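Search the archive Enter keywords All lists Go

hatumia-rooms, message 216
From: list member
To: hatumia-rooms
Subject: Re: Order of work when clearing a shared room

On 25th November Chiyo Sugiyama wrote:

> I have been using your sheet from January for the rooms at Lynch
> House and it mostly works. Two points where it doesn't.
>
> 1. The sheet says to put a liner in the bin and start at the door.
> In the rooms with two beds the rubbish is hardly ever at the door.
> It is on the bed, where people eat, and starting at the door means
> walking past it several times with nothing to show.
>
> 2. It treats a big cardboard box as "card, flatten". In practice
> people have already used the box as a second bin, so it is card on
> the outside and everything else inside. If I flatten it first I
> have a heap on the floor. If I leave it, other people add to it.
>
> Also, which size of Pulline liner is the sheet written for? It
> gives no number.

Taking the last one first: the sheet assumes the 40 litre Pulline, the square-bottomed one. The 60 litre is for the hall bin and is too long for the room bins. The surplus folds down outside, catches on shoes and pulls the rim over. I'll put the number in.

On point 2, I agree the sheet is wrong. An open box that has been used for waste should be treated as a container with contents, and it should come before any loose item in the room. The carton in Lynch 3 is a fair case. It has cartoon prints on the sides and is full of crumpled packaging and waste paper, with a paper cup in among it. None of that can go out as card in its present state.

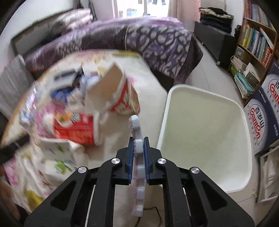

Carton of mixed packaging to the left, empty white bin to the right.

Suggested wording for the sheet:

Place the empty bin next to the used carton, close enough to move things across without turning round. Take cups, food cartons and anything soiled out of the carton and put them in the bin. Clean paper stays in the carton until the bin items are out. Then tip the paper into the paper sack, open the base of the carton and flatten it. Foam strip and moulded foam go in the bin — Deltik do not take them with card, whatever they are glued to.

Closed or stacked cartons are a separate matter. The water boxes by the bookshelf in the same room may be stock, and the sheet should say to leave any stacked box alone until its owner has been asked. The same goes for folders and loose papers on shelves. They count as papers, and papers are out of scope.

On point 1, I had the single rooms in mind when I wrote it. The door is a good starting point there as the floor between door and desk is all there is. With two beds the sensible unit is the bed, and each should be finished before the other is started. Bring the bin to the side of the bed, on the floor. Do not stand it on the quilt. The base picks up grit from the tiles and the quilt then has to be washed for no good reason.

For the bed itself I would work in this order:

- noodle cups and anything else that has held liquid
- bottles
- small boxes and wrappers
- tissues
- cloth, if any, which goes to the laundry pile and not into the bin

Cups come first on the assumption that they may not be empty. Lift them level by the rim, look inside, and take them to the sink if there is any broth left. A cup lying on its side gets the same treatment. Bottles come next as they roll when the quilt is moved. Tissues can wait until the heavier items have gone.

The bed in Lynch 3 has most of these on it: red noodle cups, a clear water bottle, a folded wrapper, crumpled tissues, a white paper bag near the front edge. It is all within reach of one standing position, so the bin need only be placed once.

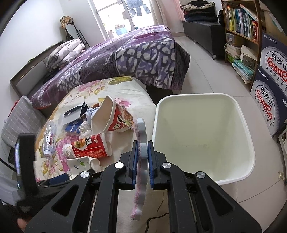

Chiyo Sugiyama asked in a follow-up whether cloth ought to come first instead, given that a napkin or a pillowcase left among food waste is the one item on the list that can be spoiled by it. She also wanted to know whether the quilt should be stripped before or after.

The first half of that is a better order than mine and I'll adopt it. Cloth off first, then cups, and so on down. Hang it over the chair back or put it with the other laundry, provided that pile is known to be laundry. Folded dark clothes on a bench should be presumed clean and nothing added to them.

The quilt is stripped after, and only if marked. Fold it inwards from the four corners so that crumbs stay in the middle, carry it to the balcony and shake it there. A patterned quilt needs a closer look than a plain one. Small brown motifs in the print are easily taken for stains, and stains for motifs. Run a hand over the area, since a dried splash is stiff and a printed one isn't.

There is one further item the sheet has never covered, and that is nesting. People push paper into an empty noodle cup and fold a paper cup flat before leaving it. It looks tidy and saves space in the bin, but it makes sorting slower. A cup stuffed with paper has to be emptied before anyone can tell whether the paper is clean. The same applies to a snack box left open on the bed, where the wrapper may be inside the box, under it or next to it. I would prefer that cups were left unstuffed, but as this can't be enforced the sheet should deal with them as found.

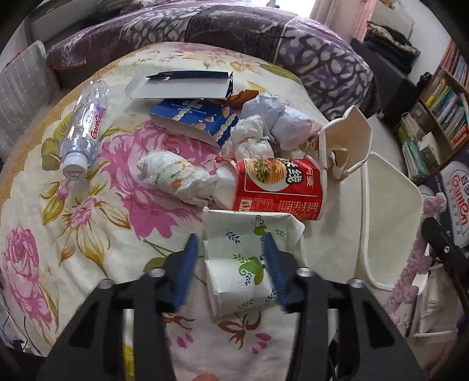

Paper taken out of a food cup goes in the bin without inspection. The time spent deciding is worth more than the sheet of paper. Folded paper cups go in the bin as well — Deltik class them with coated board and will reject a card sack that contains them. Clear bottles go to the bottle crate in the hall with caps on and labels left as they are. A plastic bag balled up on the bed should be opened and felt before it goes anywhere. I have found keys in one.

Stools and other small furniture standing against the bed should be moved clear before the bin is brought up and put back at the end. This is in the sheet already, but under "floor", and I'll move it to "bed".

Revised sheet to follow once the liner sizes have been checked against what is in the store cupboard. If anyone has a room layout that breaks the above, send it to the list and not to me directly.

Contact the list owner | Copyright Hatumia | Back to top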